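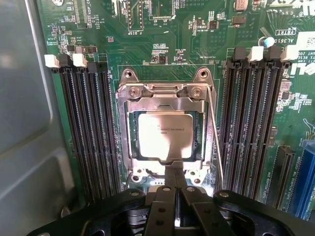 Why do students keep files they never open? Mostly because deleting them takes a decision and keeping them takes nothing at all.

Project report, Information Habits seminar
Aleksandra Krawczyk
September 25, 2023

Background

Every student at Vistthorpe gets space on Sudska, the campus file storage. Space is limited, and each July a polite email asks us to clean up. I have three of these emails. They are in a folder called "later."

Method

I recruited 14 students from Palacios Hall, mainly by standing near the vending machine. Each one let me look at a list of file names and dates, but not the files themselves, a condition several of them insisted on with surprising energy. I sampled 500 files from the combined lists and recorded when each had last been opened. Then I interviewed five of the owners.

Results

Of the sampled files, 80 had been opened in the past year. The rest were lecture slides, duplicate lecture slides, and essays in various stages of being final. One person had "final," "final2" and "final USE THIS," and had turned in "final2."

In interviews the usual defense was "I might need it." Asked for a time this had happened, one student described finding an old lab template, which she then rewrote from scratch. Two others got annoyed and started deleting things while I was still talking - good for Sudska, bad for my data.

Limitations

The sample is small and all from one dorm. Last-opened dates are also unreliable, as a file can be opened by accident and closed in horror. I would like to repeat this in July, right after the email goes out.

Raw data is on my drive, in two copies.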